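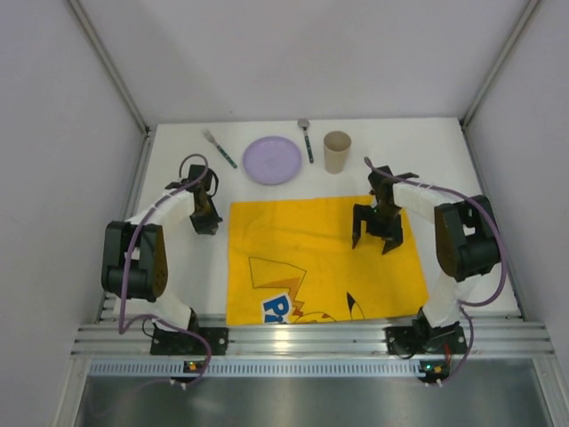

*Purple plate, green-handled fork.*

I ate dinner standing up for most of last year. I'd get home, heat something in the pan, and eat out of the pan over the sink. It took five minutes and then I'd look at my phone until bed.

In November I decided to set the table every night, even when it was just me. I didn't read a book about it. Widad Khoury, who I used to share an apartment with on Tarawneh Street, always did this, and I remembered that I liked eating there more than I like eating here.

The rules I made were short. Plate, fork, glass, napkin. Phone in the other room. Sit down until the food is gone. I kept a tally on the back of an envelope, and I've now done it 183 times. I missed a stretch when I had the flu and a few nights when I worked late.

The first couple of weeks were boring. I ate too fast and then sat there. After that I started cooking slightly better food, mostly because a bowl of plain noodles looks sad on a plate. I make a lentil thing now that takes 90 minutes and mostly looks after itself. The recipe came from Nicanor Pastor at work. He uses twice the garlic I do.

I also got rid of a lot of dishes. I had chipped bowls from three apartments and a box of mugs I never opened after the last move. They went to the thrift store on Derkine Avenue. I kept enough for four people, and four is as many as fit in my kitchen anyway.

Money is a bit better too. I added up my takeout for the same months the year before and it came to $835. I haven't added up this year's yet, but I know it's lower.

I still eat over the sink sometimes. Toast, mainly. I don't put those on the envelope.

Next I want to fix the chair that wobbles. I've had the wood glue since spring.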